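Sorting out the cup situation

Posted Jan 7, 2024

I said in September that I was going to do something about our cups, and then I did nothing at all about our cups, so the first job of the new year was always going to be this one. Everything out of the cupboard, everything washed, and then a proper think about which ones get to go back in.

If you've been reading for a while you'll know I'm a sucker for plain white. No flowers, no funny slogans, no "World's Best" anything. I like a cup that tapers in towards the bottom and has no handle to knock on the tap, and I like it sitting on pale wood with nothing else near it. My sister says it makes the kitchen look like a dentist's. She drinks out of a jam jar, so I'm not taking notes.

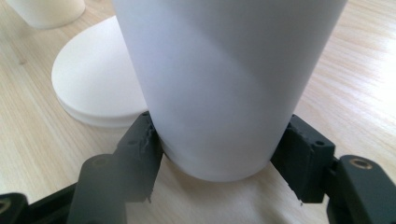

Anyway, the cupboard. The trouble is that it's deep and narrow, and whoever fitted it put the shelf so high that you can't stack more than two of anything. The ones at the back might as well be in another house. I pulled out a set of Coline ones I'd completely forgotten buying (still had the sticker on the bottom, the shame!) and a tall Ahmadpour that I'm fairly sure came with the flat. Both of those went straight in the charity bag. So did the odd saucers, which have been waiting for their cups to come home for years now.

The other half of the job was the table. We've had it since we moved in and I love it more than is sensible, all that fine slanting grain and the little bits of pinky tan running through it. It does need looking after, though. I wipe it with a barely damp cloth, go over it again with a dry tea towel, and always follow the grain, even though it runs diagonally and I end up leaning across like I'm polishing a snooker table. I put up a post asking how everyone else keeps a pale top looking nice without it going yellow, and got some very firm opinions back.
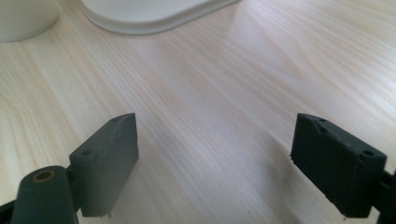

Sepehr Bahrami wrote that I should stop using spray altogether, go back to warm water with a tiny drop of washing-up liquid, and never leave a cup standing on the wood overnight, even a dry one. He also thinks coasters are a waste of money and that a folded napkin does the same job. I'm with him on the spray. I'm not with him on the napkin, sorry, I'd be peeling bits of it off the table every morning.

So that's the plan: warm water, tea towel, and the white cups living on the front of the shelf where I can reach them. I did look at one of those Flastimer shelf risers, which would give me a second layer, but I want to measure up again first. My last go with a tape measure ended with a drawer divider that now lives under the bed. 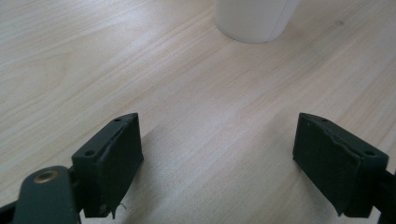
White on pale wood, still my favourite.

Next up is the drawer with the batteries and the takeaway menus in it. Leave me a comment if you've got any tips for that one, and if anybody wants a drawer divider, it's yours for the price of the postage.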